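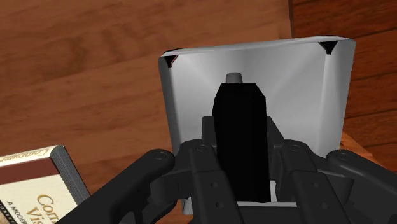

Wrist camera, simulator, a black thing over the grey tray. One more demonstration for the collection.

1/ I spent most of this autumn teaching a robot arm to put things in a tray. The arm is simulated, the table is simulated, and only my hand is real. I want to write down what I learned, for people who are beginning with teleoperation and are ashamed of their first recordings. I was very ashamed of mine.

2/ The setup is simple. I hold a controller in my right hand. When I press the side button, the arm follows my hand. When I release it, the arm stays where it is and I can put my hand in a better place. The trigger closes the gripper. I have two views on the monitor, one from the wrist and one from the room.

3/ The room view is the one everybody likes, because you see the entire arm and it feels like a film. For the first two weeks I drove only by this view. Then Heather Ruddock, who had done it for a year before me, put a piece of paper over that half of my monitor and told me to continue.

4/ It was terrible for one afternoon. In the wrist view your sense of left and right gets mixed up, depending on how the wrist is turned. Push the hand forward and the tray slides in a direction you did not expect. But after that afternoon my grasps became much better, and now I look at the wrist view for the last part of every approach.

5/ We call the project Trirnent. Please do not ask me how to pronounce it, there are two schools. The goal is a policy that takes a small object and puts it in a container, on a table that also has other things on it. Books, a bowl, whatever the scene has. The policy must learn to leave them alone.

6/ Our set has 1,073 demonstrations at this moment. 138 of them are from me. When I say this at home, people think it is a small number. Each one is short, but you also reset, check, write the label, and sometimes throw it away and sit for a minute with your eyes closed.

7/ Now the useful part. My first mistake was speed. I thought a good demonstration is a fast demonstration. So I came down to the object with one big swing of the arm, and stopped very suddenly. The replay looked skilled. The policy trained on it was driving the fingers into the table.

8/ Octavian Munteanu explained it to me with a pencil. A policy never arrives exactly where you arrived. It arrives a little to the side. If your recording has no small corrections in it, then the policy has never seen what to do from a little to the side.

9/ So I now move at normal speed in free air, and slow down when the fingers are near. And if I come in crooked, I correct it and keep the recording. I used to delete those. I am sorry for all the good crooked ones I deleted in the first month.

10/ My second mistake was waiting. I stopped above the object to think. A person watching understands that I am thinking. The recording only shows an arm which does nothing, and then, for no visible reason, begins to go down. The trained arm learned this very well - it would hang over the tray and stay there.

11/ Now I think before I press record. I say the plan with my voice, quietly. "Down, turn, close, lift, over, open." Noeline Sutcliffe sits next to me and she says it too now, for her own task, so our corner sounds like a church.

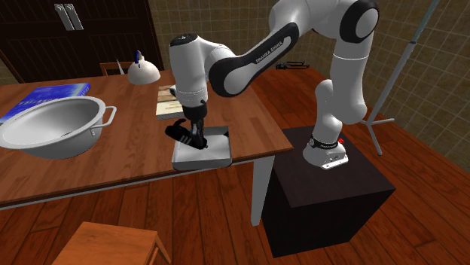 12/ Long objects were the most difficult for me. A cube forgives you. A long thing must be held in a sensible place and at a sensible angle, and when it leans, one end can be over the tray while the other end is still outside. If you open the gripper at this moment, you can guess the rest.

13/ What helps me: before I open, I look at both ends of the object, first one, then the other. Not at the fingers. The fingers are dark, and when the object is also dark they become one shape on my monitor. For those I switch between the two views more often.

14/ Also the tray has walls. They are low, but the simulator takes them seriously. If a fingertip pushes on the rim, the tray moves, and then the target is in a new place while you are still holding the object. I keep those recordings also, if I could follow the tray and finish. Isla Pomare, who does the training runs, asked for more of them.

15/ Somebody will write to me "why a simulator and not the real arm?" We have a real arm too, shared between several groups, and the calendar for it is full until February. In the simulator I can drop a thing behind the table and have it back with one key. I was dropping a lot of things.

16/ But the simulator teaches you some bad habits also. You don't feel the contact in your hand. In simulation I squeezed everything with full force, since nothing complained. On my first turn with the real arm I did the same with a paper cup. I paid for the coffee of the person it belonged to.

17/ Between pressing the trigger and lifting, I leave a short pause so that the fingers really close. I know that in post 10 I said pauses are bad. This one is different because the fingers are still moving during it, so the recording shows a reason for the arm to be still.

18/ About labels. We write one sentence for each demonstration, and in the beginning I wrote poems. "Carefully pick up the black object and gently place it inside the light grey tray." My colleague wrote "put it in the tray." We compared and decided on short sentences, but in different words from day to day, because people who will use the robot will also not speak all in one way.

19/ The comfort of the operator is part of the data quality. I did not believe this until I looked at my own recordings from the end of long sessions. The paths get lazy, the releases come too early. Now I stop after 9 demonstrations, stand up, walk to the window, and come back. The number 9 has no science behind it.

20/ And put something under your elbow. I use a folded sweater. My wrist was hurting all through October and I thought it was from the bicycle.

21/ A small thing that took me too long: vary your start. I always began with the arm in the same position since reset puts it there. So the policy was good from that position and lost from any other. Now I first move the arm somewhere silly, and only then press record.

22/ Results, for those who scrolled to the end for them. I cannot share success rates before the write-up is ready. I can say that the policy trained with my crooked recordings recovers from a bad approach more often than the one before it, and that it still has trouble with long objects. So do I.

23/ A few answers to messages I already received. Yes, you can begin with a cheap controller, I did. No, gaming experience did not help me, but it helps Octavian. Yes, left-handed people can do it, you mirror the mapping in the settings and check it before the first session, not after.

24/ If you are starting this week: record ten, train nothing, and watch all ten the next morning with a coffee. You will see your own habits very clearly. Write them on paper and put it near the monitor. Mine still says "slow near the tray" and "look at both ends."

25/ Tomorrow I continue with the long objects. If you also collect demonstrations and you have a good trick for turning the wrist without losing your left and right, please write it under this post. I read everything, only slowly.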